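Fello Blue Stacking Tote
Small parts and picking tote from Alva, made in Nerkbridge
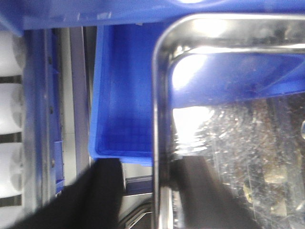
Reading time: 1 min

The Fello is a rigid plastic tote for stockrooms, packing benches and shop back areas. It has a solid base and a raised rim all the way round, so it can be carried with both hands from any side.

Totes stack when full and can be left on open shelving. Lids are sold separately and fit both depths. The deep version takes over 1000 standard letters – handy for mail rooms, though most of our customers use it for returns and spares.

Product code: 1741
Colour: blue (grey to order)
Sold in: packs of 3
Depths: shallow, deep
Label holder: clip-on, one per tote

Cleaning
Wash by hand with warm water and ordinary washing-up liquid. Don't use scouring pads. Dry before stacking.

Delivery
Stock is held at our Trarkach depot. Grey totes ordered now will be sent out in August. Part packs can't be returned.

For large orders or a sample, ask for Yamuna Poduval in trade sales. Questions about lids and spare label holders go to Nivaldo Bastos at the depot, mornings only.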